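A few people asked how I ended up leaving the Brovville newsroom after all this time, so I'm going to put it in a thread, with apologies in advance because I have never once filed to length. 1/

I started there on the late desk, when the paper still had its own front counter on Friesen Street and you could walk in off the pavement and place a lost cat notice. My first job every evening was ringing the fire station to ask if anything was on. Usually it wasn't, and they'd tell me about their tea instead. 2/

The first big night I worked was the flood at Undside. We had 3 reporters, one set of decent wellies between us and a front page already drawn up on parking charges. I remember the editor looking at that page for a long moment and then just quietly rubbing it out. 3/ 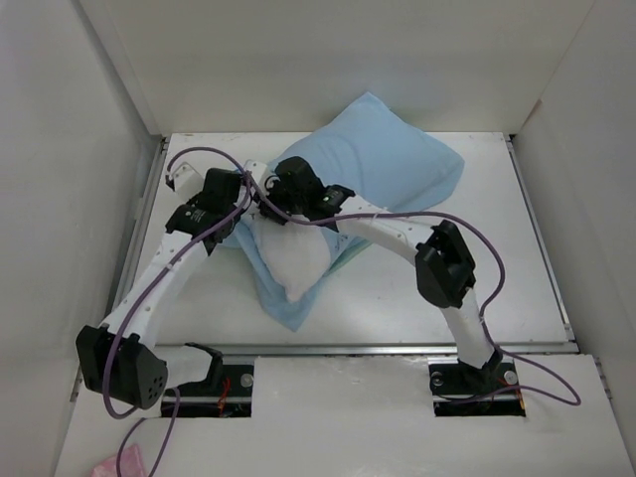
We went to print at ten to two in the morning with a list of every road that was closed, and that list is still the thing I'm proudest of. It wasn't clever writing, it was 70 street names in alphabetical order, and people told me for years afterwards that they'd kept it on the fridge. 4/

I got one of them wrong, mind you. I left off Mill Rise and a very polite lady wrote in about it every March until she moved away (I do hope she's well, she had lovely handwriting). 5/

Then of course the website came along, and we all had to learn a publishing system called Ivis, which would eat your story if you put an ampersand in the headline. I lost 2000 words on the swimming baths that way and had to write the lot again from my notebook. The second version was better, though I didn't admit that at the time! 6/

What I'll miss is the council meetings, and I know how that sounds. You sit there for three hours on a hard chair and then, under any other business, somebody stands up and says the one thing that matters to a whole street. I always tried to stay for any other business. 7/

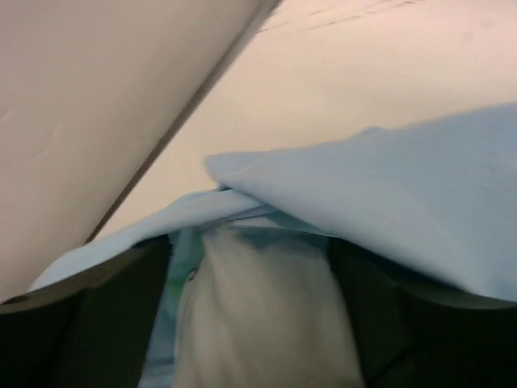 Pale blue cloth, cream panel.

When I cleared my desk I found 446 old notebooks in the cupboard behind it, all in my own shorthand, and I can read perhaps half of them now. They've gone up in my loft for the time being, and my family have views on that. 8/

I'm going to carry on with the local history column once a month, so do keep sending me your photographs and your corrections. If anyone has a picture of the old front counter with the brass bell on it I'd dearly love to see it, my messages are open. 9/9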